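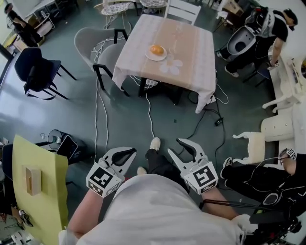
Progress report: Fovel, second reporting period
Submitted by Prasanna Pathirana, Sornska
6/4/23

Summary

Fovel is a cooperative puzzle game for PC and consoles, played by two people on one screen or online. This report covers the work done since the first milestone was approved. The vertical slice is finished and was delivered with this report. Online play is behind the plan by one sprint. Spending is under budget, mostly due to a hire that started later than we expected. We are asking for one change to the schedule, which is described near the end.

Work completed

The vertical slice contains the opening area, the first two lock rooms and the bridge sequence. It runs from the title menu to the end card without developer commands. The save system works in all parts of the slice, including when the second player drops out partway through a room and the first player carries on alone with the helper character.

The lock rooms were rebuilt after the first milestone. In the old version one player held a lever while the other did everything else, and the person on the lever got bored. Both players now have a moving part in every puzzle. This meant throwing out four rooms that were already blocked out. We kept the art for two of them and will use it in the harbor area.

The total number of puzzles in the design document is now 100, down from the number in the original application. The cut ones were mostly variations on the mirror puzzle, and players in our tests did not miss them. Of the remaining puzzles, 17 are final, 50 are playable with placeholder art, and the rest are on paper.

Cui, our level editor, is in daily use by the whole design team. Designers can place, link and test a puzzle without asking a programmer. Undo is still unreliable when a linked object is deleted. We know the cause and the fix is scheduled.

Art and sound

The color palette for the harbor and the upper town is settled. Character models for both players are final. The helper character has been redesigned once and may need a second pass, as its outline is hard to make out against dark floors.

Music for the opening area has been delivered by Pristik, the audio studio named in the application. They have also provided a first set of footsteps, doors and switches. The remaining music is contracted and will be delivered in two batches. We asked them to hold the second batch until the upper town layout is locked, so that the track lengths match the time players spend there.

Playtesting

We ran sessions with pairs of players who had not seen the game before. Most pairs finished the slice. The ones who did not finish all stopped at the same place, the second lock room, where a rope has to be cut before the water rises. Players read the rope as decoration. We have since made it thicker and added a sound when a player walks past it, and the two pairs who played the new version both got through.

Pairs where one person plays games often and the other does not remain the hardest case. The more experienced player tends to take over. We have tried swapping the players' starting sides at each room, which helps a little. A hint button for one player only was tested and dropped.

The bug list stands at 294 open items. Most of these are visual faults in rooms that will be replaced anyway. The programmers sort the list at the start of each sprint, and anything that stops a player from finishing a room is fixed before new work begins.

Online play

This is the part of the project that is late. Two players on the same network can finish the slice together. Over a slower connection, objects carried by both players at once drift apart, and the game sometimes decides that neither is holding them. The first fix we tried made the drift less visible but caused carried objects to jump when set down.

We have now moved carried objects to a separate update, with one machine in charge of each object from pickup to release. Early results are good for single objects. Chains and ropes have not been converted yet. We expect that to take the next full sprint.

Console builds

The slice runs on both target consoles. Frame rate holds steady everywhere except the bridge, where it drops when the water is on screen. A simpler version of the water is being prepared for the weaker machine. Certification work has not started and is not due in this period.

Staffing

The network programmer position was filled, later than planned. The two part-time testers have had their contracts extended. One environment artist left at the end of her contract and her remaining work was divided between the other two. We do not plan to replace her unless the harbor area falls behind.

Budget

Salaries are below plan for the reason given above. Hardware is slightly over plan after one development kit failed and had to be replaced outside its warranty. All other lines are as forecast. The itemized statement is attached separately, with receipts for the kit and for travel to the audio recording sessions.

Requested change

The approved schedule has the online beta and the harbor area delivered together. We request that they be split, with the harbor area delivered on the original date and the online beta moved to August. The total budget and the final delivery date would stay the same. The extra time would come out of the period set aside for optional co-op challenges, which can be made after release if needed.

Next period

Convert chains and ropes to the new update.
Finish the harbor area with final art.
Fix undo in Cui.
Review the helper character's outline on dark floors.
Take delivery of the first remaining batch of music.
Run a second round of playtests, this time with half of the pairs playing online.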